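Workshop notebook, cloth room
December, started 4 p.m.

Carrying on with the iron and tannin greys on cotton twill. The last lot came out too brown and patchy along the folds, so I have gone back to the start with the scouring and left the recipe alone for now.

Cloth is the Sustberg twill, undyed, from the end of the old roll. Sidra Durrani thinks the old roll has more size in it than the new one. I can believe that. A drop of water sat on the surface of the unscoured piece long enough for me to go and find a pencil. On the new roll it goes straight in.

Scour: soda and a little Cilira in the big pan, held at a simmer, then left to cool with the lid on. The water came out the colour of weak tea. Did it a second time and the water was only faintly yellow. I think I have been stopping after one scour on this cloth all autumn, which would explain a good deal of the patchiness. Pieces rinsed until the water ran clear and hung by one edge, no pegs on the face.

Weights and amounts:
Cloth, dry, 120 g
Gallnut powder, 20 g
Ferrous sulphate, 2 g for the first dip
Same again for the second dip if needed

Tannin bath went on hand-hot and stayed that way with the lid on. Turned the cloth whenever I remembered. It wants proper room to move, and the enamel pan is too narrow once the twill has swelled. Next time use the preserving pan, if the Akolgo samples are out of it by then.

Iron bath separate, cold, stirred well before the cloth went near it. The change is quick at first and then hardly moves. I took the cloth out when it looked slightly darker than wanted, rinsed, and put it over the rail. Handle is still decent. The batch in October that had too much iron has gone harsh, and you can feel it if you rub a corner between finger and thumb.

Creasing. The other half of the job is how the twill behaves once it is made up, and we still disagree about this. Sidra would like a finish on it. I would sooner leave it alone and let it crease. A plain cotton trouser in a pale shade shows every fold at the knee, and most people who buy them expect it.
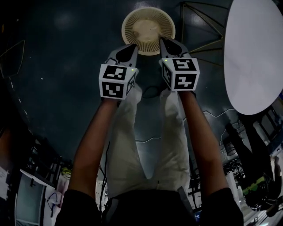 A gripper in each hand, light beige trousers creased at the knees.

Pale shades show the shadow in a fold, and that is all a crease is to look at. In a mid grey the same fold should be quieter. If so, there is no case for a finish on the grey cloth, and it would save a step. To check: press one beige strip and one grey strip on the Prolier, fold both under the same weight overnight, and look at them in the morning by the window. Must be the same cloth for both, so cut the beige strip from the old roll as well and scour it twice.

Pressing notes while I am here. The Prolier is running hotter on the left side than on the right. It has scorched the corner of a test scrap, so keep grey pieces to the right until it has been looked at. Use a cloth between. Iron greys seem to shift a little under heat and then come back as they cool — don't judge the colour straight off the press.

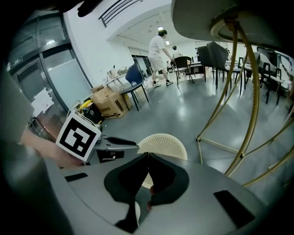

Shade names are becoming a nuisance. We have "slate", "pewter" and "wet slate" in the book and I could not put the swatches against the right words without turning them over. I would prefer to describe a grey by something we can both look at. The shade I am after has no shine and no brown in it, much like the matt grey body of the gripper, and well short of the black of its finger pads. The present swatch is warmer than that. A shorter time in the tannin might pull the brown back, or it may just give a weaker colour. Try it on a strip before risking a full piece.

Rubbing test on the present swatch: white cotton, dry, no mark. Damp, a faint grey smear, worse along the selvedge where the rinse was poor. Rinsed it again and hung it back up. Repeat the damp rub when dry.

Left to do:
Soak a strip in the leftover tannin bath for half the time, label it on the back in pencil
Empty the iron bath and wipe the bench, the spots on the end nearest the sink are from last time
Ask Akolgo whether their twill is sized before it leaves them
Order more gallnut, the tin is nearly down to dust
Sidra has the good scales, get them back before the next weighing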